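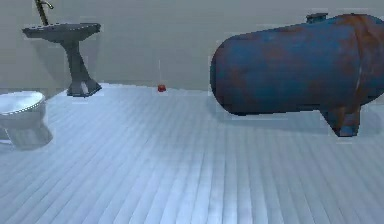 A pedestal sink against a gray wall, shown in a computer rendering.

Sturken Housing Association Opens Applications for Bathroom Repair Grants

15 February 2024

The Sturken Housing Association has opened applications for its home repair grants, which this year are set aside for bathroom plumbing and flooring in older houses. Owners and long-term tenants in the Jadum and Skekard districts may apply through the association's office on Jurić Street or by mail.

The program will pay for work in 19 homes. Awards will cover the replacement of worn supply lines, leaking drains, sinks, toilets and damaged floors. Cosmetic work, including painting and new cabinets, is not eligible unless it is needed to complete a repair.

"Many of the houses in Jadum still have their first set of pipes," said Zlata Sirko, director of housing programs. "Residents have told us that they put off small repairs until a ceiling below is damaged, and by then the cost is well beyond what they had planned. We would like to reach those households earlier."

To qualify, an applicant must have lived at the address for over five years and must be current on property taxes or rent. Tenants are required to submit a signed letter of consent from the owner of the building. Households that received an award in either of the past two years may not apply in this round.

Each application must include proof of address, a statement of household income and one written estimate from a licensed plumber. Applicants who are unable to obtain an estimate may ask the association to arrange a home visit at no charge. Visits are scheduled in the order in which requests are received.

Todor Papadopoulos, who supervises inspections for the program, said that shutoff valves will be checked at every address selected. Where a valve is missing or cannot be turned by hand, its replacement will be added to the job and will not count against the household's award.

Work is scheduled to begin in May, starting with Skekard, where the water main was renewed last year. Most jobs are expected to take four days or less. Residents will be able to remain at home during the work, although water service may be turned off for part of the day. Contractors will give written notice before each interruption.

Application forms are available at the front desk of the association's office and at the Skekard branch library. Forms may be completed in person with the help of staff on weekday mornings. Applicants will be informed of the decision by letter, and those not selected may ask to be placed on a waiting list.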